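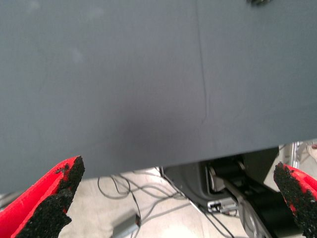 The Third Gear

Maham Ghauri did not believe the letter, and she said so before Gareth Tindall had his boots off.

"A clockmaker dies in Clonham and leaves you a planetary drive," she said. "You. A man who can't set the oven timer."

"It's worth 2000 dollars, according to Lodhi."

"Lodhi sold it to him. Of course it is."

She smoothed the grey cloth with her palm. The creases stayed where they were. Gareth laid the parts out on it one by one, the big silver disc first, then the gears, with the tenderness he usually kept for library fines and other lost causes.

"The letter says it runs 31 hours on a single wind," he said.

"Runs what?"

He read down the page and didn't answer. Maham picked up a gear and looked at him through the bore. It was a decent bit of machining, she'd give the dead man that. The teeth were even and the end face had been polished by somebody who cared, or who charged by the hour. 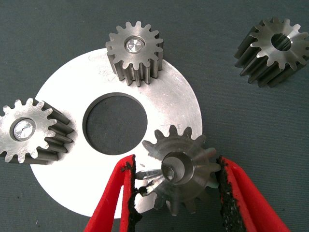 "Zurkonard," Gareth said at last. "It drives the Zurkonard."

"And where's that?"

"It doesn't say."

She had known a few inventors. They all had a drawer of beautiful parts and a name for the thing the parts would someday become – the name always came first. Her own uncle had spent five years on the Zisell, and when he died the family found a very nice brass plaque and a bucket of springs.

Still, she didn't leave. She watched Gareth settle one gear near the rim of the plate, then another across from it, and she caught herself leaning in. The remaining post stood bare below the hole.

"You've got one over there," she said, nodding to the left.

"I know. I'm working up to it." 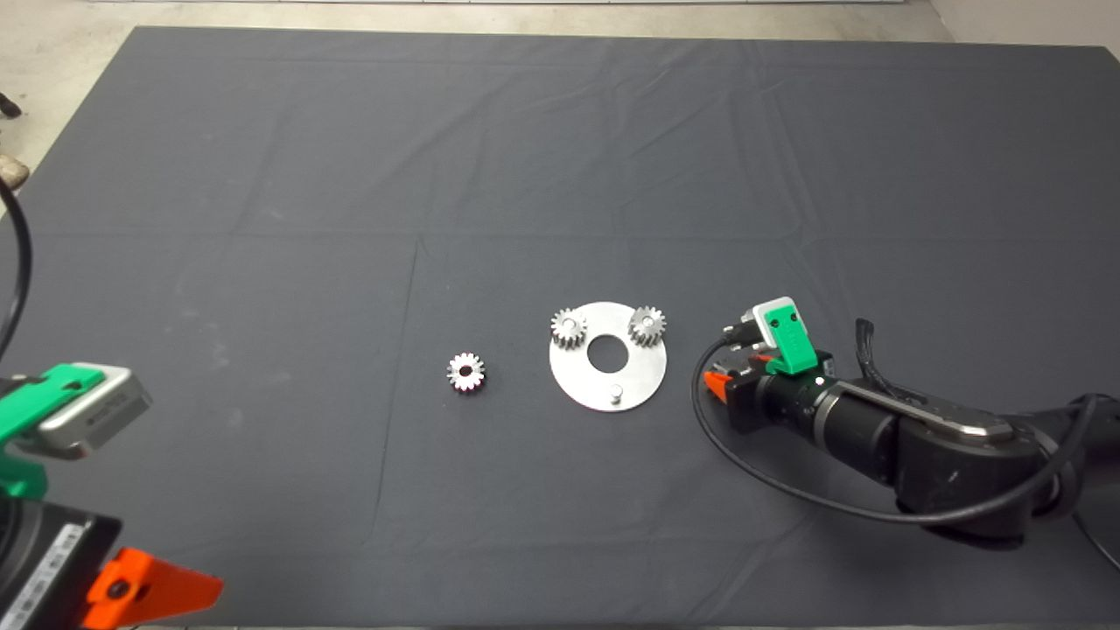 Two gears on the plate, and one still on the cloth.

"If it fits," Maham said, "that proves he could measure. It doesn't prove anything else."

"You'd want it to fit, though."

She thought about the 555 kilometres he had driven to fetch the box, in October, in that car.

"Go on, then," she said.

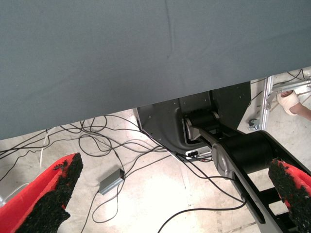 What Lodhi Said on the Phone

He said there had never been a letter.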